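Living With the Furniture You Have

Posted Sep 15, 2021 | By Borghild Sjöberg

Filed under: Home & Interiors

Ylva Haugen has been repairing and refinishing furniture in Skamden for most of her working life. She took over the shop on the river side of town from her uncle, and the bulk of what comes through the door is tables.

"People will put up with a bad chair," she says. "A table they want fixed before the holidays. December is my worst month." 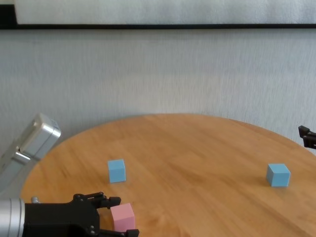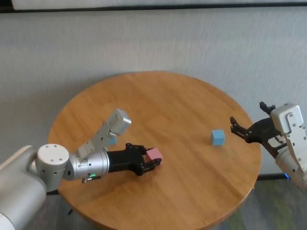 Round tables in wood

Haugen likes a round table for a small room. You can squeeze in one more person without anybody getting a corner in the ribs, and there is more space to walk past. The drawback is that it does not push up against a wall very well.

"Measure the room with the chairs pulled out. Everybody measures with them tucked in, and then they call me and ask if I can cut the top down."

Can she?

"I can. I don't like to. On a round top you have to do the whole edge again."

Her charge for cleaning and refinishing a tabletop starts at $300. Many customers ask for a darker stain to cover scratches, and she usually talks them out of it. Her advice is to live with the table for a few weeks after a good cleaning and then decide.

Day-to-day care

For cleaning she uses a damp cotton cloth and a few drops of dish soap, then a dry cloth straight afterward. She does not use spray polish. "It builds up. I had one from Trundulberg where it took me 45 minutes to get down to the finish, and that was only half the top."

White rings from cups are mostly in the finish, she says, and can often be rubbed out. Black rings have gone into the wood and need more work.

I asked what she eats at herself. It is her grandmother's table, and one leg has been glued twice.

"I keep meaning to do it properly," she says.

Recent posts
Choosing a Rug for a Narrow Hall
Radonjić Lamps: A Visit to the Workshop
How to Store Leaves From an Extending Table
Pretetti Tiles in a Rented Kitchen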